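Can a robot do the dishes yet? My short answer, no. Longer answer, kind of, on a good day, if you set the table for it first.

I get asked this at least once a month because I used to run the back kitchen at Taststead, and people figure I must have an opinion. I do. I have several. Writing this fast before the dinner shift so forgive the mess.

Start with what the chore is. People say "dishes" like it's one job. Clearing is a job. Scraping is a job. Sorting, racking, washing, drying, putting away in the right cupboard, and then the one pan that needs a soak and a decision about whether it's worth it. A dishwasher, the box kind, does one of those. Very well! Has for decades. And we stopped calling it a robot the minute it worked.

So the bit everyone's chasing now is the rest. The hands part. Pick up a cup, put it in a bowl, bowl on a plate, carry the stack. My seven year old nephew does it for a cookie. Badly, but he does it, and he does it in any kitchen you put him in.

I've watched a lot of the videos. Sulilix puts one out what feels like every other week. The arm comes in, takes the plate, sets it down, everybody claps. Fine. Then look at how the stuff was laid out before it started. Space around nearly everything. All right way up. No forks under anything, no half inch of cold coffee, no napkin stuck to the rim.
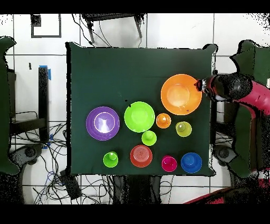 Bright plastic is a gift, is what I'm saying. Plastic doesn't chip. You can close on it too hard and it just sits there. Different colors, so the thing has an easier time telling one from the next. I'm not calling that cheating - you have to start somewhere, and I started new hires on the plastic too. But I didn't tell the owner they were ready for the wine glasses.

Lihua Shao, who ran the floor at Hultgate when they trialed a tray sorter, put it to me this way: it was great until lunch. Fourteen trays in, somebody sends back a bowl with the spoon standing in it and the whole line waits for a person. They kept it till January and then it went in a corner.

And that's the real measure for me. How long can you walk away. A machine that needs me standing next to it hasn't saved me anything, I've just swapped wet hands for a boring afternoon. Give me one that's slow, I don't care. Take all night. My kitchen is empty at 3 a.m., use it. Slow and alone beats quick and supervised every single time.

Price too. I hear 3000 dollars, I hear 4000, always for something that's coming soon. At that money I'd want the pans done.

Lucimara Holanda thinks I'm being a grouch about it. She did eleven hour shifts on the pot sink and says she'd take a machine that only stacks cups, today, because that's one less thing her wrists have to do. I can't really argue with her wrists. If it does one dull piece of the job and does it reliably, that's worth having and we should probaly stop grading these things against a whole person.

Still. When a company says "household ready" I want to see a Thanksgiving table. Gravy. The good plates and the bad plates mixed up, a kid's cup on its side under a dish towel. No tidying first, no cuts. Film that and I'll come round, I'll write the apology myself.

Till then I'm keeping the gloves by the sink. Ok they need me out front, more on the folding laundry ones next time, I have thougts on those as well.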